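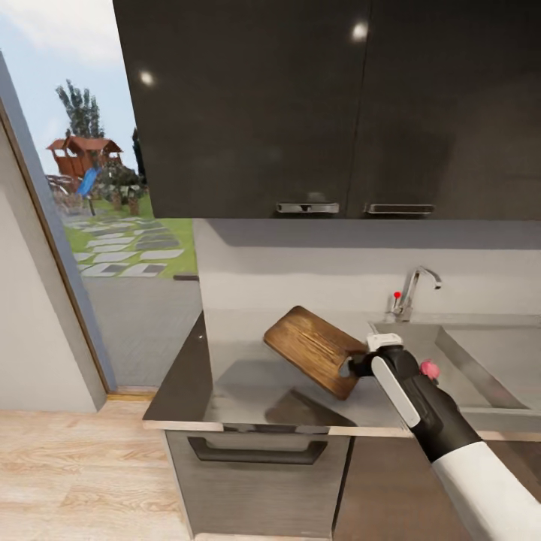
The **cutting board**, also called a chopping board, is a flat, sturdy slab on which food is sliced, chopped, rolled or carved. It is one of the oldest pieces of kitchen gear still in daily use, and one of the most varied: there are boards for bread, for cheese, for fish, for noodles, for whole roasts, and boards so handsome that their owners can hardly bear to put a knife to them. For something so plain, it has gathered a remarkable amount of craft and argument.

## Early forms

People have cut food on pieces of wood for as long as they have had blades sharp enough to need one. The simplest board is a slice taken straight across a log, and boards of this kind are still made and used in many parts of the world. They're heavy, they smell wonderful when fresh, and they tend to split as they dry. Sawn planks gave a lighter board that was easy to store, and the butcher's block, built up from many pieces with the ends of the grain facing upward, gave meat cutters a surface that could stand up to a cleaver all day.

In many European homes a small board doubled as a plate. Bread, cheese and cold meat were cut and eaten from the same piece of wood, a custom that lives on in the breakfast board, a thin rectangle set at each person's place.

## Wood and grain

The best-loved woods for boards are close-grained hardwoods. Maple is the classic choice in Canada, prized for its pale colour and even texture. Beech fills the same role in much of Europe, while walnut and cherry are chosen for their darker tones. In Australia, makers have a glorious range to pick from, including blackwood, Huon pine and camphor laurel.

How the wood is cut matters as much as the species:

- **Face grain** boards show the broad side of the plank, with its full pattern of streaks and curves. They mark easily but are lovely to look at.
- **Edge grain** boards are made from strips turned on their sides and glued together. They're tougher and stay flat well.
- **End grain** boards have the fibres standing upright, like the bristles of a brush. A knife edge slips between the fibres, so the board is gentle on blades and hides its scars. They take the most work to make.

Dorothy Cheetham's small handbook *The Board and the Blade* lists 841 boards from home and trade kitchens, and her pages on end grain are a joy. She describes one bakery board at Gisbridge that had been planed flat so many times it had lost half its thickness, and was still going strong.

## Other materials

Polyethylene boards became common in the twentieth century. They're light, cheap and can go in the dishwasher, and many commercial kitchens use a set in different colours to keep raw meat, fish and vegetables apart. Rubber boards, popular in Japan, are heavy and soft underfoot to the knife. Bamboo, strictly a grass, makes a hard, light board that some cooks find a little rough on their edges. Glass and marble wipe clean in a moment but dull a knife very quickly; marble earns its place as a cool surface for pastry.

## Shape and features

Most boards are rectangles with softened corners, though round boards are common for bread and pizza. A juice groove around the rim catches liquid from a roast or a ripe tomato. A handle may be a simple paddle shape, a pair of scooped finger holds, or an opening cut right through the board, which also lets it hang from a hook.
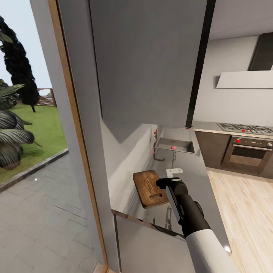
*Wooden cutting board with a slotted handle hole, on a light grey countertop.*

Feet lift a board clear of the bench and let air move beneath it, but they also mean that only one side can be used. Plenty of cooks prefer a plain board with a damp cloth laid underneath to stop it sliding.

## Care

A wooden board should be washed by hand in warm soapy water, rinsed, wiped and stood on its edge to dry. Long soaking is the great enemy, as wood swells when wet and can warp or crack when it dries unevenly. Food-grade mineral oil, sometimes blended with beeswax, slows the movement of water in and out of the wood and brings up the grain beautifully. Olive oil and other cooking oils can turn sticky or rancid over time.

Garlic and onion smells can be eased with coarse salt and half a lemon. Deep knife marks can be sanded or scraped out, and a thick board will put up with this treatment for decades. A plastic board that has become badly scored is harder to rescue and is usually replaced.

## Boards as craft

Board making is often a woodworker's first project, and what a good one it is! It teaches gluing, flattening and finishing, and ends with something the whole household can use. Reinaldo Andrade, who taught evening classes at Drovis for six years, began every January group with an edge grain board made from offcuts.

## See also

- Butcher's block
- Kitchen knife
- Bread board
- Mezzaluna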